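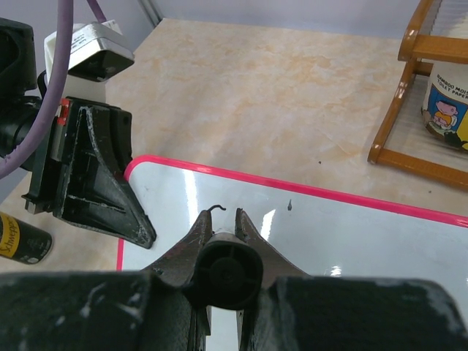 Blagoje Spahić wrote:
The council member should sell the Forsberg shares outright. A promise to let his brother manage them does not remove the conflict, and the Gravville ethics rules speak of ownership as well as control.

gravville_clerk_ret wrote:
I must disagree with the previous poster. The rules require disclosure and recusal. He disclosed 3,787 shares on 2026-02-27 and left the room for both votes on the Stondau road contract. Nothing further is required of him.

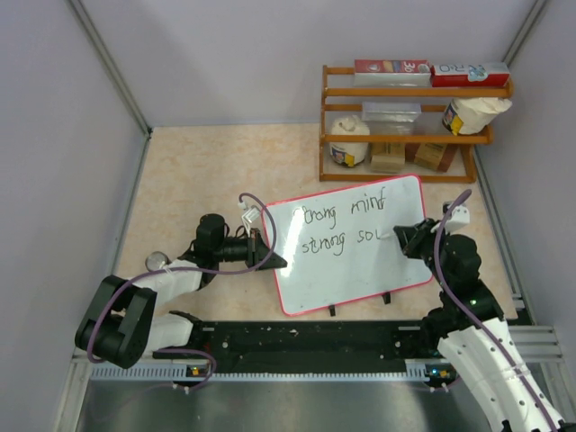
Two arms and a whiteboard on the table.

Ward2Resident wrote:
Recusal covers votes. It does not cover telephone calls to the roads department, or the budget talks in April, where Forsberg will be discussed whether or not its name is on the agenda.

Blagoje Spahić wrote:
I agree with Ward2Resident. A blind trust would be acceptable to me if the trustee came from outside the family. His brother sits in the same office – on the same floor, I believe.

gravville_clerk_ret wrote:
A blind trust for holdings of this size would cost more than it protects. The reporting limit is $250, and it was set that low so that the public could judge for itself. If residents want compulsory sale, they should petition to amend the rules.

Grurkgate wrote:
The petition already exists and has 1,993 signatures. It asks for sale within one year of taking office. I signed it, although I consider one year too long.

Ward2Resident wrote:
Does it apply to members already seated? The text posted at the library does not say.

Grurkgate wrote:
Section 2 says "any member." I read that as including him – the city attorney may read it otherwise.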